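About us

Virnside Play Library is a small family business in Clumdale. We lend toys to nurseries, schools and families, and we also sell a part of our stock when it is time to renew it.

We opened with 15 boxes of toys and one shelf. Now we have 300 sets, and most of them are for pretend play: food, shops, kitchens, tea parties. The toy food was always the most wanted. Children start to sell and cook with it before they know the names of the fruit, and many teachers use it for first words, also with children who speak another language at home.

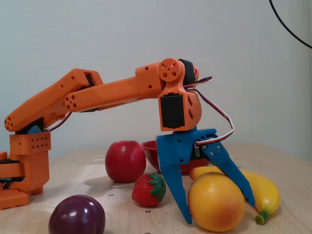
Toy fruit on the wooden table.

When a set comes back to us, we put everything out on a table and compare it with the card that belongs to the box. Then each piece is washed by hand and dried on towels. If something has a crack or a sharp edge, we take it out and put another from our spare drawer. Please do not worry about a lost plastic lemon – it happens every week and we do not charge for it.

A normal loan is 3 weeks. Schools can keep a set for a full term if they tell us before they collect it.

We buy the new sets mainly from Plavik, a small supplier we know for many years, and we repair the wooden boxes ourselves. Our room is on Farquharson Street, on the ground floor, with a wide door for strollers. You are welcome to come in and look before you become a member.

The library is closed in January for the yearly cleaning.

Page updated 04/11/2018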